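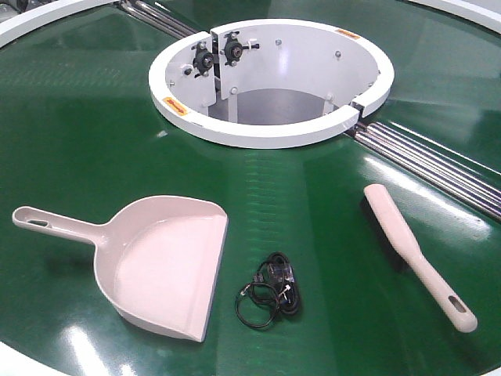 **How often should the round table be cleaned?**

At the end of every shift, and again before a new batch is started. A quick sweep is enough on most days. The full clean with a damp cloth is done every 14 days.

**Who is responsible for it?**

Whoever used the table last. If two people shared it, they decide between them. The full clean is on the Niterton shop schedule, which is kept by Ornella Barbieri.

**What do I need?**

- a dustpan and a hand brush
- two lint-free cloths
- a spray bottle of the diluted Mamia cleaner
- a small bin for anything you find

Keep the brush and dustpan for the table only. The floor set has its own hook by the door.

**What strength should the cleaner be?**

The bottles are mixed to 95 parts water and five parts concentrate. Don't make up your own. If the bottle is empty, get a full one from the stores cabinet.

**Can I sweep while the table is powered?**

No. Switch off at the wall, hang your tag on the switch, and wait for the supervisor to confirm. This applies to the quick sweep as well as the full clean.
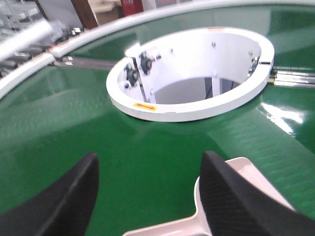

With the power off, start at the outer edge and work in toward the center. Use short strokes and keep the brush low. Dust and trimmings collect along the white rim, so go around that twice. Don't sweep anything into the opening in the middle.

**What if something falls into the center opening?**

Leave it there and tell Annunziata Vitale. The bearings are inside the ring and they should only be handled by someone who has done the maintenance course. Don't reach in with the brush handle or a magnet.

**Can the metal rods be wiped with the same cleaner?**

Use a dry cloth only. The cleaner leaves a film on the rods and the film holds dust. Wipe along the length of the rods, one side of the ring at a time.

**What about loose cables and tools on the surface?** 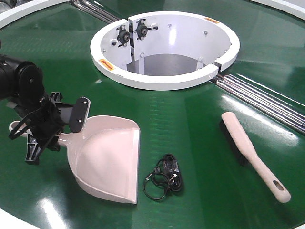

Take everything off before you sweep. Sweeping around objects is the most common reason a table fails its check, and it takes longer than clearing it properly. A coil of black cable like the one lying between the dustpan and the brush should go back in the cable drawer first. Check that the connector is clean before you put it away.

**Are the orange labels allowed to get wet?**

A damp cloth is fine. Don't spray them directly and don't scrape at the edges. If a label is lifting or can't be read, ask for a replacement from Martinelli, part 12 on the order sheet.

**When should the brush be replaced?**

When the bristles are bent or start to shed. New ones come from Zulmont in boxes of 13.

Last updated Jul 25, 2020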